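Progress report, Plullside hall and store room
To: Grendlow Small Grants
From: Ayman El Ouafi
January 21, 2025

Quick one this month, sorry, writing between deliveries. Money position at the bottom.
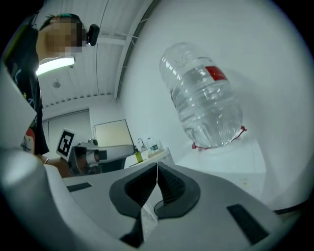 Water first, as it's the biggest line in the budget. We switched from cups and a jug to small bottles for the walking group and the after-school sessions. Bottles get hung up on string at the neck so people can take one on the way past and hang it back after. Part-full ones were the whole problem before. They got left on the floor, rolled under the radiators, got tipped out and a new one opened. Hanging them has cut that down a lot. Red string for the after-school group, plain for the walkers. We tried writing names on labels, ink rubbed off in a day, dropped that.

Stock: 134 bottles in the store room at last check. Opened the month with more than we needed, Lahlou delivered two orders together. They have agreed to hold the next one until we call. No charge for that.

String. Thin stuff is fine for a half-full bottle but it slides on a full one unless it's knotted twice under the cap. First batch we tied once and several dropped. No breakages, one wet coat. All retied now. Takes a minute a bottle if you're slow like me. The older kids are quicker and have more or less taken the job over.

Walls. Painted white in the first week, both coats done, ceiling too. You asked in the last call if we could go with a cheaper paint, we did, and it's OK. Marks a bit near the door where bags rub. There is half a tin left for touching up. The corner by the window needed filler before the second coat, that's the extra receipt you will see in the pack.

Hooks and rail. The rail from Skundoven came in the wrong length, they swapped it but we lost a week. It's up now. Twenty-four hooks on it, which is enough for one group at a time and not for two. If the groups overlap (they do on holiday weeks) we end up with bottles on the coat pegs. Would like to talk about a second rail. Price for the same again is $70 with fixings. I have not orderd anything, waiting for your yes or no.

Attendance. Walking group steady, 20 signed up, a few miss when the weather is bad. After-school is up on the fall but I only have the paper sheets and have not typed them in. Will send seperately by the end of January. Please don't hold the report for it.

Refills. This is the bit that is behind. Plan said refill point working by New Year. It isn't. Tap in the kitchen is fine to drink from but the pressure is poor and the bottle necks are narrow, so you get as much down your sleeve as in the bottle. We bought a funnel. Helps. The proper fix is a new spout and the plumber has been booked and has canceled twice. Third date is set for late January. If that falls through I'll go to someone else and tell you the price before agreeing to it.

Until the spout is in we're still buying more bottled water than I'd like. I know that was the main thing you wanted to see come down. It has come down some, though not to the figure in the plan. Each bottle is getting refilled a couple of times before it goes to recycling, where before it was once or never.

Recycling. Crushed and bagged, strings off first and kept. Pick-up is every second week. The first bag was refused for having caps and string still on, so now there is a tub for caps by the bin and a hook for string.

Store room. Cleared. Old mats gone, shelves wiped and put back lower so the kids can reach without climbing. The top shelf is cleaning stuff only. Still need a lock for that cupboard, have put it on my own list, it's small money and I'll take it from petty cash unless you object.

Spend. Inside budget overall. Over on paint sundries (filler, rollers), under on water. I'd like to move the underspend across to the second rail if you agree to it. Receipts are scanned, two are faint, I kept the paper ones.

Next month:
spout fitted, bottle order cut by half once it is
attendance typed up and sent
lock on the cupboard
second rail, if approved
touch up by the door

What I need from you: a decision on the rail, and whether the underspend can move without a new form. Email is fine. Phone is better in the mornings, I'm in the hall after lunch and don't hear it.

Ayman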